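5.2 Failures in the cup-and-basket task

Our faults were mostly small, and we had a lot of them. The task asks an operator with a gripper in each hand to move a metal-rimmed cup and a wire basket about on a table until one holds the other (Figure 3). We chose it at Skaklow as a warm-up, expecting to be finished with it by October.

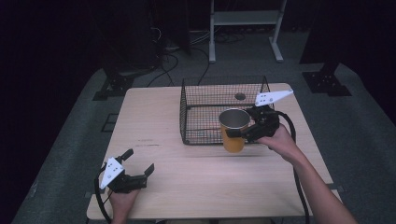
Rhun Gethin
Moen Laboratory, Trorkovstead

Of 1544 demonstrations recorded, 556 were rejected by the Zirkau pose checker. The usual fault was a jump in the tracked position of one gripper while the operator's hand was moving quite calmly. The log would have the tool cross the table between two samples, a feat none of our operators could match on request.

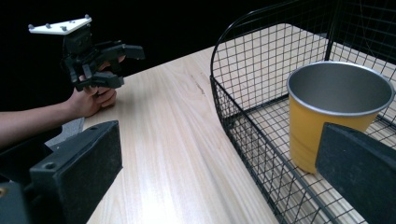 Can a jump like this be repaired after the recording?
Short ones can be filled in from the samples on either side, but a jump during a grasp has to be thrown out, as the filled path may send the fingers through the cup.

We learned the second half of that by replaying a filled path on the arm. It drove the cup into the basket wall, kept pushing, and reported success. The force limit had been set for a heavier job and left there, and the stop button was three steps from the operator's chair.

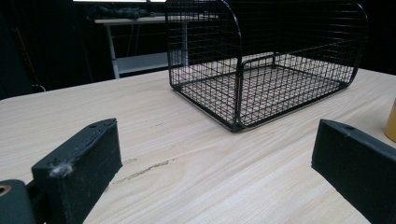
Moen, reading a draft of this section, objected that the checker was being blamed for a limit we had set ourselves, and asked why a path with filled samples was allowed near the arm in the first place. We had no good answer, so the replay script now refuses such files.

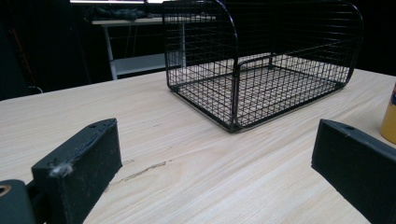 The force limit is now read from the task file at start-up, and the script won't run if the value is missing. The stop button sits within reach of the chair. With both changes in place we replayed 531 of the accepted demonstrations. The arm halted early in 3 of them, each time on the basket rim, and the cup survived with its dignity slightly dented.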